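A drooping gripper is a fault, so write it down

Opinion

In February a robot arm at the Skillach workshop dropped its gripper on to the bench with an operator's hand under it. The arm had lost holding torque in the wrist joint and sagged by the length of a thumb before the brake caught it. The operator had a bruised knuckle and went back to work after a cup of tea. The incident form ran to four lines, and under "cause" it said "unknown, arm restarted".

I have worked on small arms for most of my career, first repairing them and then looking after the people who use them. I think the form was the worst part of that day. The fault itself was ordinary. Wrist joints get warm, connectors work loose, and a brake that is tested once a year will be late sooner or later. What bothers me is that the same arm had sagged before, and the people who used it knew.

When Gebreyes, the firm that services the Skillach arms, finally pulled the controller log, it went back over 600 hours of running. There were 54 torque warnings on that one joint. Each had been cleared from the screen by somebody who wanted to get on with folding a cloth or picking up a bag. None was reported. The warning was yellow, the arm carried on moving, and the session target did not allow for stopping.

I don't blame the operators. The work is slow and repetitive, and it is done at close quarters. An arm is sent to pick up something soft, it misses, the item is put back and the arm is sent again. People lean in to straighten a towel or turn a pouch round. They do it hundreds of times and their hands learn to treat the gripper as furniture.

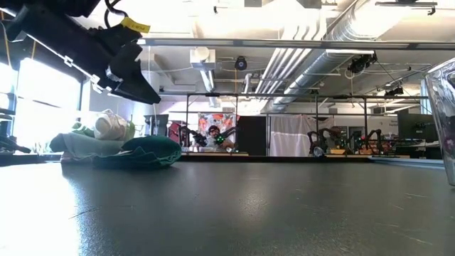 The gripper over the bench, with a folded towel, a white plastic bag and a green pouch. More arms stand across the room.

The usual defence is that these are light machines. They are sold as safe to work beside, and compared with a welding robot in a car plant they are. But a light arm with a hard, blocky gripper on the end can still trap a finger against a tabletop. Speed limits and collision sensing help when the arm is driving itself into something. They do much less when a joint has gone weak and the weight is simply coming down.

The second defence is cost. Itance, which runs the site, was quoted £500 for each arm to have the brakes checked every three months. It chose the yearly check. I have seen the sums and they are not foolish if you believe that warnings are being reported in between. They were not, so the yearly check was the only one there was.

My view is that three things should change, and none of them needs new equipment. A torque warning on a joint that carries weight should stop the arm and keep it stopped until a second person has looked at it. The clear button should go. The Prollon controller already allows this, with a setting on the maintenance page that was left off when the arms were installed.

Items should be reset with the arm parked, out to the side and low. This adds up to 70 seconds to a reset if the arm is at full stretch, and the session targets should be cut to match. A rule that costs time and leaves the target alone will be ignored by the second week, and the operators will be blamed for ignoring it.

Near misses should be written up by whoever saw them, on the day, and read out at the start of the next shift. "Arm restarted" should not be accepted as a cause. If the cause isn't known, the arm is out of use until it is.

I have been told this is heavy-handed for a bruised knuckle. It may be. But I have also been told, by the same managers, that they would act at once if there were a serious injury, and I can't see what they would learn from it that the February log doesn't already say. The joint was failing and the machine reported it every time. Those reports went no further than the screen.

Itance has since moved the brake checks to every six months. The clear button is still there.

October 31, 2025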